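Kapitel 5
Kleingeräte und Geschirr am Arbeitsplatz

In den Kapiteln 2 bis 4 ging es um Herd, Spüle und Vorräte. Dieses Kapitel behandelt die Arbeitsfläche selbst und die Dinge, die ständig auf ihr stehen: den Miniofen, den Tellerständer, den Becherbaum. In kleinen Küchen ersetzt der Miniofen oft den Backofen. Für die meisten Gerichte aus diesem Buch reicht eine Einstellung von rund 200 Grad. 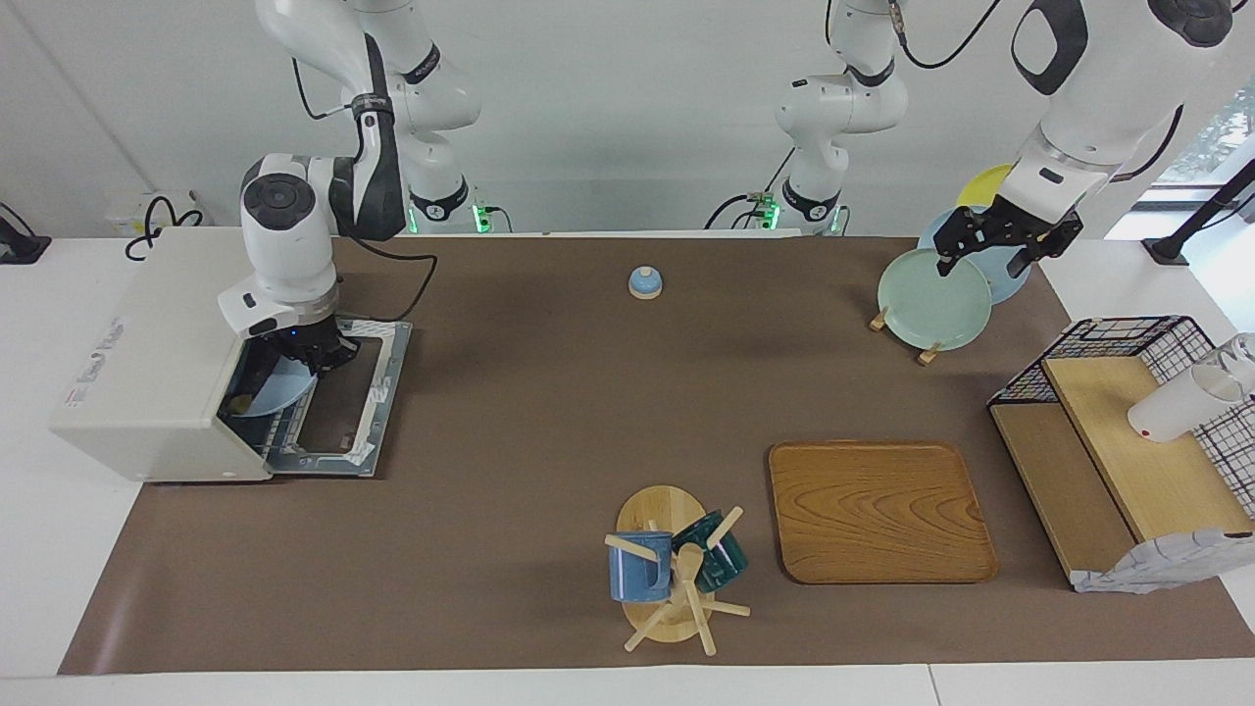
Ein Miniofen mit Klapptür braucht vor sich freien Platz. Die geöffnete Tür liegt waagerecht und darf nirgends anstoßen. Teller kommen nur dann auf den Rost, wenn der Hersteller sie als ofenfest kennzeichnet. Nach dem Abkühlen werden Krümel und Speisereste vom Rost entfernt.

Im Tellerständer steht jeder Teller einzeln zwischen den Stäben. So trocknet er auf beiden Seiten und lässt sich am Rand herausnehmen. Becher hängen am Henkel, die schweren unten.

Die Lehrküche Hilemard dient auch in diesem Kapitel als Beispiel. Ihren Grundriss finden Sie auf Seite 102. Lesen Sie vor Abschnitt 5.1 noch einmal die Regeln zum Umgang mit heißen Oberflächen in Kapitel 2.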